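Subject: Re: [skavemix-players] Season pass refunds after the Urura update

Hello everyone,

On Wednesday someone wrote:

> I bought the pass 3 days before they moved the Chaiyaporn
> maps into the free version. Has anyone gotten their money
> back, or is it store credit only?

Yes, I got mine back, though it took a bit of patience and 2 tickets! The first reply I had was the canned one offering coins (2,804 of them, an odd number, but I suppose that's what the pass works out to). I wrote again, very politely, and asked for the refund to go to my card. That came through 8 days later.

Do put your order number in the subject line, and mention that you haven't opened any of the Mernadcombe crates, if that's true for you. I had opened one back in November and they asked me about it, but they let it go in the end, bless them.

I do still love the game, and the new maps are gorgeous, so please don't take this as me grumbling. If your ticket gets closed without a reply, just open a fresh one and paste the old number in.

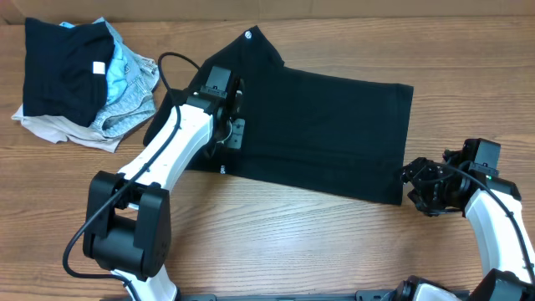
I'm on most evenings after nine if anybody wants a hand with the wording, or a partner for the canyon map.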